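Branora Home Meals, spring progress report

Dear friends at Nokus,

Thank you again for your patience while we found our feet (and a cook!). Since March we have delivered 615 hot lunches to older neighbors, and the list has grown to 30 households, a few of them out past the mill road.
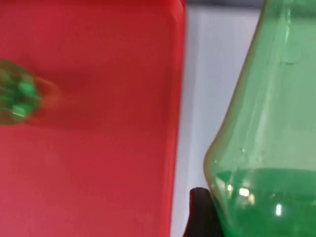

Rūta Strazds wrote to us that the soup is lovely but she would gladly trade the second potato for more dill, and we have passed that along to the kitchen.

Fuel cost us $391, a little over plan, so Idrisa Lema has redrawn the routes and we hope to be back on budget by summer.

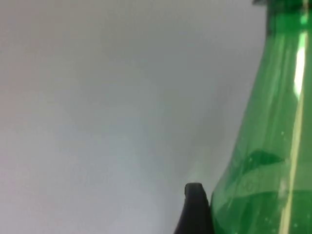

Green bottle, spring term.

We'd love to have you ride along on a delivery whenever you are nearby.

Warmly,
Archie Moffat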